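24 Aug 2020
Posted by the list moderator, Wositora fans

Re: November dates?

> Has anyone heard whether the Clelville show is still going ahead? I've
> got four tickets and the venue page hasn't changed since spring. Also,
> is the new album any good? I only know the older stuff.

Yes, still on as far as I know! The band's newsletter went out this morning and Clelville is listed for November, doors moved forward to 6 (it used to say half past seven, so do check your trains). Capacity is down to 134, all seated, and old tickets stay valid, so hang on to your four.

As for the album - please just play it! I've had Uva on every day for nine days and I'm still finding new bits in it. Start with "Wiriya", the long one that closes side one. The singer sounds so much stronger than on the last tour, when that throat infection knocked out half the dates, and the harmonies near the end gave me goosebumps. If you like the older stuff you'll be happy with side two as well, it's got that same jangly guitar all over it.
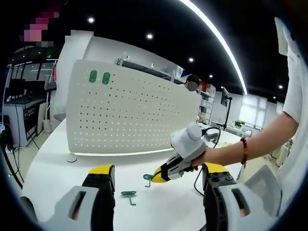
Small green hook, held just over the desk.

Would anyone going to Clelville fancy meeting up beforehand? There's a café with outside tables across from the venue - I could be there from 4. Reply to the list and I'll put the names together.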